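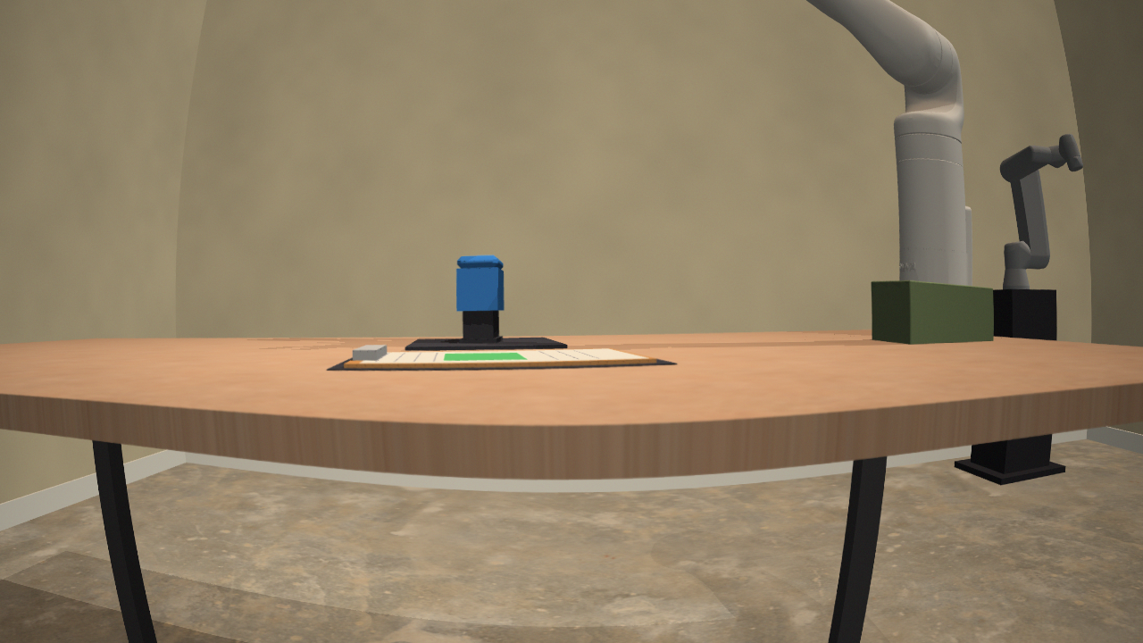
Table top gets white rings from mugs
Posted Nov 22, 2023 in Furniture Care

I bought a used wood table and every hot mug leaves a white ring. Is the finish ruined? I don't know what it was coated with.

Holger Tveit
White marks are usually moisture in the finish - dark ones have reached the wood. Put a dry cotton cloth over the ring and press with a warm iron, no steam, a few seconds at a time. Try a hidden spot first.

kuusk80
mayonnaise. leave it overnight

Mārtiņš Hunt
I'd skip sandpaper, even fine grit. Mine faded by itself in December after I left it alone. Use coasters.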